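# Needle pose notes from the suturing project, February

Our capstone group is down to the last piece of the pipeline, the part that estimates how the needle sits in the jaws before a throw. 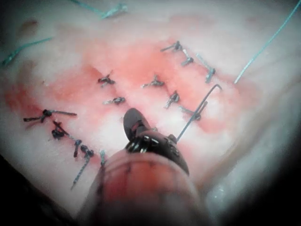
*Curved needle held in the jaws, with rows of tied knots in dark suture around it.*

The group is Tainá Seixas on control, Ademir Leite on the tracking code, and me on everything that touches image data. Elaine Cordeiro advises. Our tracker is called Katari, after a name Ademir had left over from an older repo, and it runs at a lower rate than I would like.

The task is narrow. Given one view, return the needle's position and its angle relative to the jaw. The first version fit a circular arc to bright pixels. It failed on wet tissue. Specular highlights on a moist surface are as bright as the needle and often about as long, and the fit would lock onto a string of them.

The second version starts at the jaw tip and walks outward along the metal edge. It assumes the needle is gripped, which holds for every case we care about. Two failure modes are left:

- Dark thread near the needle. A trimmed tail gives a strong edge, and where a tail points toward the needle the walk can jump across to it.
- Loose blue-green thread. A simple color threshold removes most of it, but a thin strand picks up enough of the tissue color that parts survive.

I labeled 345 frames by hand to measure this. Each label is a polyline along the needle plus a point at the grip. I used plain polylines after trying splines, which took longer and agreed no better between labelers. Themis Kouris relabeled a subset, and the two of us disagree most at the far end of the needle, where it bends hard toward the viewer or away from it. I don't have a good rule for that yet.

Blood staining matters less than I expected. Converting to a single channel weighted toward red flattens most of it. Black knots stay black, so they can be masked early.

Exposure is now locked at 900 in the driver's own units, whatever those are. Auto exposure chased the dark corners and washed out the tissue.

Next is the jump problem. Tainá wants to use the joint readings to predict the grip point, then limit how sharply the walk may turn. Ademir has a branch with the turn limit in it. It crashes on load, so I'll start there.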